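Workshop log
Thu 27 April
Posted by: bench 2

Home | Log | Parts | Drawings | Trimville | Contact

Play kitchen, continued. Spent the morning on the hood end and the shelf. The sink side can wait until the new screws come in from Billotberg.

Rail under the hood first. It had been sagging at the spoon end, so I took it down, plugged the old holes and moved the fixing in by 5 mm. Glue in the plugs, clamps on, left it while I did the tiles. Hangs straight now. The spatula is the longer of the two utensils and still goes on the left. I tried it the other way and the spoon got in the way of the pan handle.

Backsplash: wiped down with the mild soap, no solvent. The gray grout lines are part of the surface and the Furance cleaner took a bit of one off on the test board last week, so that bottle is off this job. I have put it back on the top shelf with tape across the cap. A soft cloth is enough. Go along the lines and then across.

Microwave shelf: checked for level, shimmed the back. The shelf is screwed to the post from the inside, and one of those screws had been put in at an angle and was biting on nothing. Replaced with the next length up. The print on the microwave is good and I left it alone. Same for the plus and minus on the hood strip.

Hood knobs: both pulled, shafts cleaned, a touch of wax, pushed back on. The right one is tighter than the left. Would like them to match but not enough to drill anything. 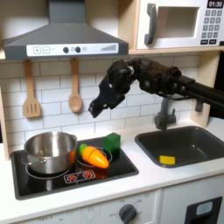
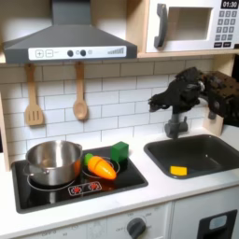 On the hood height, Adeyemi wrote back that the drawing has it too low for the children who will use it most, and that 58 cm from the floor to the countertop only makes sense if the hood goes up with it. The Trimville set was built to the same drawing, according to the same note, and the older ones there kept knocking the spoon off when they reached for the pan. Adeyemi would raise the hood by one full tile row and leave the rail where it is, on its own brackets.

I can see the point about the spoon. Against it: the duct piece would have to be shortened, and the edge of the tile panel would show unless we cut a filler. There is one offcut of the panel left, nearly 100 mm wide, and I don't know yet if that covers it once the pattern is lined up. Will lay it out on paper before touching the saw.

Wood finish: one more coat on the side panel and the post, thin, with the Billotberg oil. The shelf had its second coat on Tuesday and can be left. Please don't lean the panel against the radiator again, it picked up a mark near the foot and I had to sand it back.

To do
Paper layout for the filler strip
Answer Adeyemi about the brackets
Order rail hooks, same pattern as the two we have
Look at the left knob again
Find the small square, last seen by the band saw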